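Section 4. Clearing the stool

The bedroom stool in a Kemeys let is meant for sitting on while you put your socks on. In practice it is the first flat thing anyone meets on the way to bed, and it will be covered by the second evening. Jikent asks that the stool be cleared before any other part of the bedroom is started. Do it once before stripping the bed and check it again before you leave the room, by which time you will have put something on it yourself.

Before you begin

You will need one small bin bag, the tray from the landing cupboard and a dry cloth. Leave the wet cloths in the bathroom. The stool cover is padded fabric with a flower print, and it keeps a water mark for longer than most guests keep the flat.

Note: The stool is 34 cm across the top. The tray is slightly bigger, so everything that fitted on the one should fit on the other. If it doesn't, somebody has been stacking.

4.1 Sorting

1. Put the tray on the floor beside the stool. Do not put it on the bed. The fuzzy blanket has a deep pile and anything set down on it leans, slides and is found by the next guest.

2. Take off bowls and cups first, whatever else is in front of them. Look inside before you tip. Cards, keys and earrings all end up in bowls, and once they have gone in the sink they become a matter for Section 9.

3. Pick up tissues and put them straight in the bag. No tissue needs a second opinion.

4. Pick up wrappers and feel them before they go the same way. An empty one is rubbish. One with something still in it goes on the tray.

5. Boxes go on the tray closed, right way up, with the label facing you. A box lying on its side should be lifted from underneath, as the end flaps on small cartons give way at the worst moment and you will be under the bed until 6 o'clock. 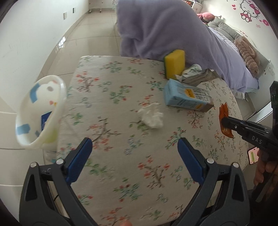 6. Sponges belong in the kitchen. How they travel to the bedroom is not known at Jikent and has stopped being asked. Return them to the rack by the sink, scouring side up. Never use the scouring side on the stool cover, however promising the stain looks. The Mallau flat had a stool with flowers on it until someone tried this, and it now has a stool with flowers on most of it.

7. Small flat things are left until last. They are easiest to get hold of when there is nothing round them. Slide the item to the rim with one finger and take it from there. Pinching at the middle of a soft cushion only pushes it further in.

Caution: Do not clear the stool by picking it up and tilting it. It is quicker, and everyone has thought of it.

4.2 Brushing down

8. Brush the cover with the dry cloth from the middle outwards. Hold the bag under the rim to catch crumbs.

9. Press round the edge with your palm. A hard lump is usually a coin or a button in the seam. Work it up with your thumb. If it will not come, leave it and write "seam" on the room card.

10. If the cover is marked, dab with the dry cloth only and note the mark on the card. Covers are changed every 12 weeks whether they need it or not, and a spare is kept in the Drutenance bag on the top shelf. The spare does not match. Please stop reporting this.

4.3 Putting back

11. Shake the blanket out and lay it over the bed again, smoothing it with the pile. Some of it will hang down towards the stool. Let it hang, but keep it off the seat, or it will gather up whatever is put there next and carry it to the wash.

12. Set the stool back at the side of the bed with a hand's width between them. Pushed right in, it traps the blanket. Pulled right out, it finds shins at two in the morning.

13. Carry the tray to the kitchen and deal with it there and then. A full tray left on the landing is simply the stool again in a new place.

Guests' belongings

Anything that might be wanted goes back in the bedside drawer, never in the bag. If you are unsure about an item, assume it is precious. Things left after check-out are kept for 22 days and then passed on or thrown away, apart from food, which goes the same day.

Note: The stool may be sat on once finished. The room card has a space for your initials and the state of the cover. "Fine" is enough. "Fine considering" has been used several times this April and tells the office nothing it can order a part for.

Go on to Section 5, Bedside drawers.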